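Inia Hand Gripper – club and class kit

Two-finger handheld gripper for school robotics clubs and the Burlow student project. Squeeze to close, let go to open. Weighs 216 g without the cable. Flat black finger pads, swap them in a minute or so.

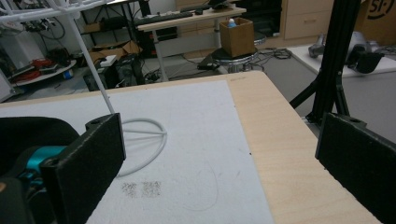
Kit comes with gripper, spare pads, hex key and the beginner task sheet by Orysia Didenko. First task is the stand: ring base, long thin rod, lift and put back. White stand on a white board is hard going for new pupils, so do it slowly. Club price 153 per kit, carriage extra. Bavent members ask for the term rate.

Cloth is task 2. Fold, pinch, lift. Dark fleece or felt is fine, nothing with zips please – they mark the pads.
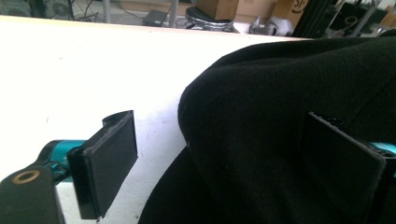
Page last changed: December

Pads are good for 3,000 closes, then check the edges for wear. Order spares early if you're entering the Kuzmenko Cup, we always run short the month before. Older pads with one fixing hole still fit. Dont overtighten.

Stock: in, small numbers. Classes booking more than one kit, email Ivan Prokopenko first. Replys usually by 4 pm.

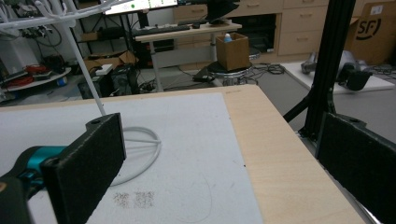 Inia gripper over the bench, ring and rod task.

Returns within the term, boxed, with the hex key. Missing keys are charged.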